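Como ajustar a altura e a profundidade da sua mesa de trabalho

Depois que descobri o quanto uma mesa na altura certa muda o dia, virei aquela pessoa que chega na casa dos amigos e já quer olhar para os cotovelos de todo mundo! Este passo a passo serve para mesas com regulagem (manual, por manivela ou elétrica) e também para mesas fixas, que dão um pouco mais de trabalho mas têm jeito, sim.

O que você vai precisar

Trena ou fita métrica
Lápis e fita crepe
Nível de bolha (o do celular quebra o galho)
Chave Allen do tamanho indicado no manual da mesa
A cadeira que você usa todos os dias

Passo 1: comece pela cadeira

Parece estranho falar de mesa e começar pela cadeira, mas é ela que manda. Sente até o fundo, com as costas apoiadas, e regule o assento até os pés ficarem inteiros no chão e as coxas mais ou menos paralelas ao piso. Use o calçado que costuma usar em casa. Eu regulei tudo de tênis na primeira vez e passei a semana trabalhando de chinelo, com a borda do assento apertando atrás do joelho.

Passo 2: meça a altura do cotovelo

Deixe os braços caírem ao lado do corpo, relaxe os ombros e dobre os cotovelos em ângulo reto. Peça para alguém medir do chão até a parte de baixo do cotovelo. Sozinho também dá: cole uma tira de fita crepe na parede, sente de lado, marque com o lápis e meça depois.

Essa é a sua altura de partida para digitar sentado. Se o teclado for grosso, desça o tampo um ou dois centímetros. Para escrever à mão ou desenhar, muita gente prefere o tampo um pouquinho acima do cotovelo, e vale testar!

Passo 3: regule o tampo

Nas mesas de manivela, gire devagar e confira com a trena nos dois lados. A minha é uma Rondero, comprada de segunda mão, e o lado esquerdo sempre sobe um tico a mais, então paro no meio do caminho e acerto.

Nas elétricas, tire tudo o que possa enganchar (cabos esticados, gaveteiro encostado, aquela planta no peitoril) e só depois aperte o botão. Quando chegar na altura certa, grave na memória do painel. Grave também a posição em pé, medindo o cotovelo do mesmo jeito, mas de pé e calçado.

Nas de pés com furos e parafusos, esvazie o tampo e chame ajuda. Solte um pé de cada vez, nunca os quatro juntos.

Passo 4: e se a mesa for fixa?

Mesa alta demais: suba a cadeira até o cotovelo chegar na altura do tampo e coloque um apoio para os pés. Uma caixa firme resolve enquanto o apoio não chega.

Mesa baixa demais: use calços próprios, iguais nos quatro pés e com encaixe. Livro embaixo de pé de mesa escorrega. A Fanni Balogh, que divide o escritório comigo, usou calços da Traltby e ganhou 5 centímetros, o suficiente para os joelhos pararem de bater na travessa.

Passo 5: confira a profundidade

Estique o braço para a frente, sentado na posição normal. A tela deve ficar perto da ponta dos dedos. Se a mesa for rasa e o monitor ficar em cima do seu nariz, um suporte articulado preso na borda de trás libera um espaço enorme. Antes de comprar, meça a espessura do tampo e veja se há uma travessa metálica embaixo, bem onde a garra vai prender.
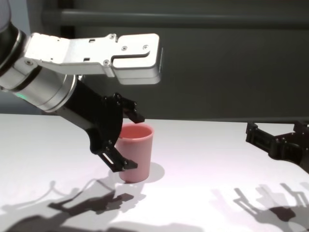 Com a tela no lugar, puxe o teclado para perto até conseguir digitar sem desencostar da cadeira. O mouse fica ao lado dele, na mesma altura. O que você usa pouco pode ir para o fundo ou para a gaveta.

Passo 6: nivele e aperte

Ponha o nível no meio do tampo, primeiro no comprimento e depois na largura. Gire as sapatas dos pés até a bolha centralizar e só então dê o aperto final nos parafusos, alternando os lados. Se a mesa balançar quando você digita, quase sempre é um parafuso frouxo na união do pé com o tampo.

Passo 7: use por alguns dias antes de mexer de novo

O corpo estranha qualquer mudança, até as boas. Anote a altura numa fita crepe colada embaixo do tampo e trabalhe assim por uns dias. Se os ombros subirem, baixe um centímetro. Se você se curvar para a frente, confira primeiro a distância da tela. Mexa em uma coisa por vez, para saber o que fez efeito.

A minha fita marca 71,5 sentado, e já tem três números riscados em cima!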